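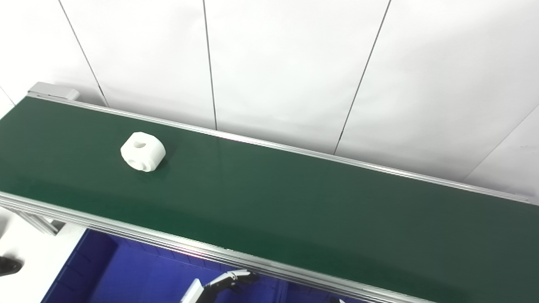 Werkstattbuch Fördertechnik, Mittwoch

Betrifft: Inbetriebnahme des Förderbandes nach Gurtwechsel, Prüfung mit Musterteilen aus dem Vorhaben Ratance

Ausgangslage
Der bisherige Gurt war im Bereich der Stoßstelle angerissen und wurde am Vortag ausgebaut. Der neue Gurt (grün, glatt, Lieferung Ekemley) wurde heute ab 8.15 Uhr aufgelegt und vorgespannt. Die seitlichen Aluminiumprofile blieben montiert, die Nuten der vorderen Schiene wurden ausgesaugt und mit einem fusselfreien Tuch nachgewischt. In den Nuten befand sich noch Abrieb vom alten Gurt, teilweise verklebt. Es wird angeregt, diese Reinigung in den regulären Wartungsplan aufzunehmen, derzeit ist dort lediglich die Gurtoberfläche aufgeführt.

Gurtlauf
Leerlauf zunächst 35 Minuten bei niedrigster Stufe. Der Gurt wanderte anfangs zur hinteren Schiene, nach Korrektur an der Umlenkrolle (eine Vierteldrehung, danach nochmals geringfügig zurück) war kein Versatz mehr festzustellen. Geräuschbild unauffällig. Die Verschraubung des linken Stützfußes war handfest und wurde nachgezogen. Die übrigen Verschraubungen des Untergestells wurden geprüft und nicht verändert.

Musterteile
Verwendet werden die weißen Blöcke mit gefasten Kanten, je eine runde Bohrung in der Oberseite und eine in der Seitenfläche. Die Teile sind stehend aufzulegen, Bohrung nach oben. Bei der ersten Auflage im linken Drittel des Bandes, nahe der hinteren Schiene, blieb das Teil beim Anfahren stehen und kippte nicht. Auf dem alten Gurt war dies bei gleicher Stufe wiederholt vorgekommen. Beim Bremsen aus der höchsten Stufe kippte das Teil einmal nach vorn. Die Bremsrampe wurde daraufhin auf 1000 ms verlängert, die anschließenden Durchläufe verliefen ohne Befund.

Insgesamt wurden 67 Durchläufe protokolliert. Bei 2 davon drehte sich das Teil während der Fahrt um die Hochachse, beide Male bei Auflage dicht an der Schiene. Ein Kontakt mit dem Profil ist anzunehmen, wurde jedoch nicht beobachtet. Für die weiteren Versuche ist ein Abstand von mindestens einer Daumenbreite zur Schiene einzuhalten, bis eine Anlegehilfe vorliegt. Die Zeichnung hierfür ist bei Viranov angefragt.

Auffangbehälter
Der blaue Kunststoffbehälter verbleibt bis auf Weiteres unter dem Band. Er ist so weit einzuschieben, dass er nicht in den Gehweg ragt – der vordere Rand darf überstehen, der Stützfuß muss jedoch zugänglich bleiben. Teile, die in den Behälter gefallen sind, werden vor Wiederverwendung auf Ausbrüche an den Fasen geprüft. Beschädigte Teile bitte nicht zurücklegen, sondern in die Ausschusskiste am Fenster geben.

Offene Punkte
– Gurtspannung nach einer Woche Betrieb nachmessen, Wert hier eintragen.
– Abdeckkappe am oberen Schienenende: Sitz prüfen, gegebenenfalls Ersatz über Akl bestellen.
– Reflexion der Deckenleuchten auf dem Gurt stört das Ablesen der Markierungen im hinteren Bereich. Mattes Markierungsband erproben.
– Zweiter Satz Musterteile ist für März zugesagt, Maße der Bohrungen vor Einlagerung kontrollieren.

Anlage um 16.40 Uhr abgeschaltet, Hauptschalter aus, Schlüssel im Kasten.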